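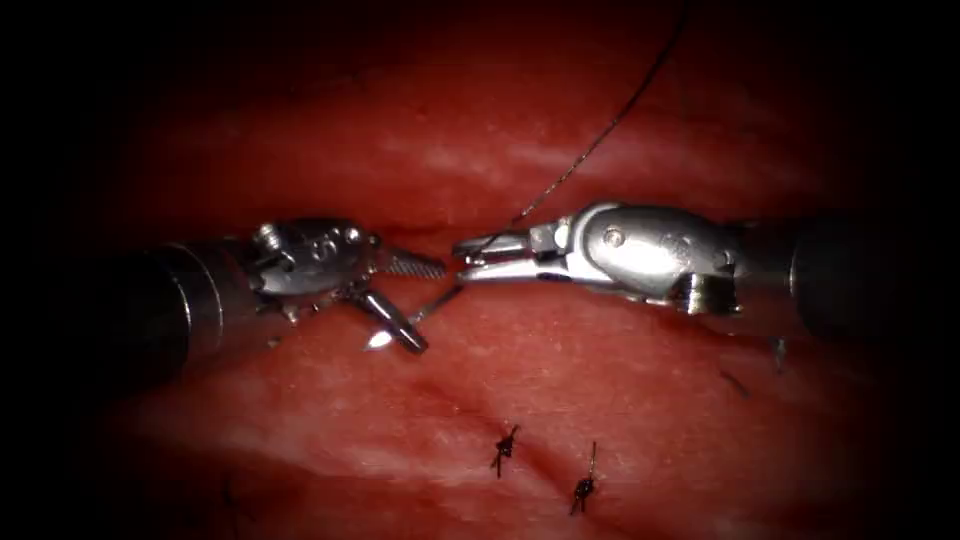 Page 5 of 11

Re: Shared governance in intentional communities

Gerumstead_Secretariat wrote:
Members are reminded that the draft charter for the Gerumstead housing co-operative remains open for comment. Clause 11 provides that households from both language communities shall hold equal seats on the governing council, regardless of their share of the population. Replies should address that clause.

larchgate wrote:
I must register an objection. Equal seating is defensible while the two communities are of similar size. Gerumstead has applications from 100 households, and the charter is silent on what follows should one group become a small minority. Vumach adopted the same wording and has been obliged to amend it.

Pistier Delegate wrote:
With respect, the previous poster misstates the position at Vumach. The amendment concerned the term of office and left the seats untouched. At Pistier we have retained parity throughout, and our delegates regard it as the condition on which neighbours agreed to live together in the first place.

larchgate wrote:
I accept the correction regarding Vumach. My concern about the silence in the charter stands.
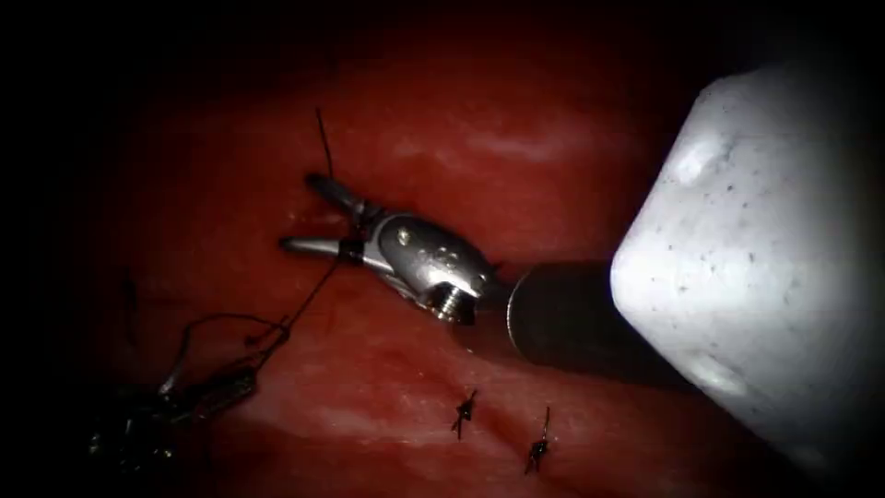
Re: Language of instruction at the village school

Chaimongkol Liaison wrote:
Posted 5 February 2014. The Chaimongkol centre favours bilingual classes from the first year, with two teachers in each room. We recognise that this is the costlier arrangement.

tern_and_ladle wrote:
The cost is considerable. I would favour separate instruction in the early years and joint classes thereafter.

Pistier Delegate wrote:
Separate instruction would defeat the purpose of the village. Our own programme has been bilingual since it opened, and we would oppose any recommendation to the contrary.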